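Ticket 1514
Opened: 30/11/2019
Product: Sirer home router, second-hand
Provider: Natano
Status: open, waiting on customer
Subject: Connection drops every evening, fine all day

First message

Hi all, hoping somebody can make sense of this one. I've had Natano broadband since October and the daytime speeds are lovely, no complaints at all. Then in the evening, usually once the tea things are cleared away, the whole lot falls over. The light on the router goes from green to amber, stays amber for a couple of minutes, and then comes back as if nothing has happened. Some evenings it does it once. Last night it was at it until I went to bed.

Things I've already tried, so you don't have to ask:

Turned it off and on again (many, many times).
Swapped the cable between the wall and the router for the spare that came in the box.
Moved the router off the windowsill and onto the bookcase in the hall.
Took the cordless phone out of the hall altogether - it now lives in the kitchen and everyone hates it there.
Factory reset, which lost me all my settings and made no difference whatsoever.

I did ring the Natano helpline and they ran a line test while I was on. They said it was clean. Well, it would be, it was eleven in the morning!

Update 1

Thanks for the quick reply. You asked for the log page, so I've been copying it out each evening. The bit that keeps coming up is "LCP timeout, session closed", and then it logs in again. I counted back through the list and there were 31 of those in one week, all of them after dark. I've no idea what LCP is but I don't like it.

You also asked what's on the same extension lead. The answer is the router, a lamp, the telly box and a Rullix plug-in heater that I only put on when it gets chilly. I hadn't thought of the heater at all until I was typing that out, and now I feel a bit daft.

Update 2

Right, heater test done. I left it off for two evenings and sat there in a jumper. First evening, not one drop. Second evening, one drop, quite late. So better, but I can't say it's cured. I've moved the router to its own socket and put the heater at the other end of the house.

While I was down there I had a good look at the wall socket. It's an old Paulík faceplate that was here when we moved in, with the screws painted over, and when I pushed the cable gently to one side the light went amber straight away. Did it again, same thing. So I think there may be two faults here, the heater and the socket, which would explain why nothing I did on its own ever fixed it. 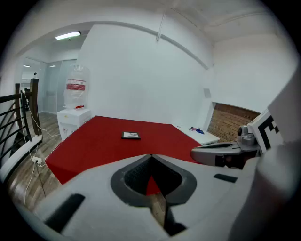

I haven't taken the faceplate off yet as I wasn't sure if I'm allowed to. The Natano terms say anything up to the main socket is theirs, but this one is an extension in the hall and I think somebody before us must have fitted it. The main one is behind the big wardrobe upstairs, naturally. I'm going to need help shifting that.

Update 3

Wardrobe moved (my back knows about it). I've got the router plugged directly into the main socket with the short cable, sitting on a dining chair on the landing. The line speed shown on the status page has gone up as well, and the error counter that used to climb past 900 by bedtime is at 2 this evening.

Could you leave this open for another week please? I want a few cold nights with the heater on before I believe it. And if the hall extension does need replacing, can I buy any make of faceplate or does it have to be one of Natano's own? I don't mind doing the screws myself, I'd just like to know which wires go where before I start.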